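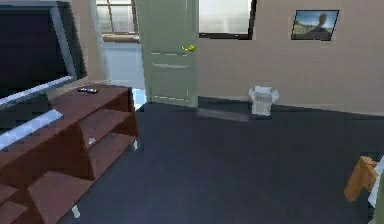
Preguntas frecuentes - normas para pruebas de navegación en interiores simulados

Actualizado 4/10/20. Dudas que no estén aquí: Glykeria Drakos, coordinación de Grovik.

¿A quién se aplican?
A todo equipo que suba resultados a Grovik. También los que vienen de Feltov, con el mismo formato.

¿Tengo que pasar la prueba en simulación antes de ir al piso real?
Sí. Sin excepciones. 90 por ciento de episodios completados o no se reserva piso.

¿Cuántos episodios?
2000 por entrega. Semillas distintas, lista de semillas adjunta. Si falta la lista se devuelve.

¿Qué cuenta como colisión?
Cualquier contacto del chasis con pared, puerta o mueble. Rozar el marco de una puerta también cuenta. Una papelera en el suelo es obstáculo igual que una mesa - no vale empujarla.

¿Y las puertas entreabiertas?
Se dejan como las carga la escena. El robot no las mueve salvo en las tareas de puertas, que van en entrega aparte.

¿Puedo quitar objetos pequeños para ir mas rápido?
No. Ni el mando a distancia encima del mueble de la tele, ni nada. Escena modificada = entrega nula.

¿Puedo cambiar la luz?
Tampoco. Las ventanas quemadas se quedan quemadas. Si la percepción falla por eso, se anota en el informe y ya está.

¿Tiempo máximo por episodio?
60 segundos simulados. Pasado eso, fallo. El tiempo de reloj de vuestra máquina nos da igual.

¿Qué distancia hay que guardar?
9 cm a cualquier superficie vertical. En casas de Fernivley igual, aunque los pasillos sean estrechos.

¿Resolución de cámara?
La que trae el perfil Kontogiannis. Bordes pixelados, sí, ya lo sabemos. No subirla por vuestra cuenta.

¿Se puede repetir una entrega fallida?
Una vez, con semillas nuevas. Despues hay que esperar a la ronda de noviembre.

¿Dónde van los registros?
Carpeta del equipo, un archivo por episodio, sin comprimir. Los videos son opcionales - los registros no.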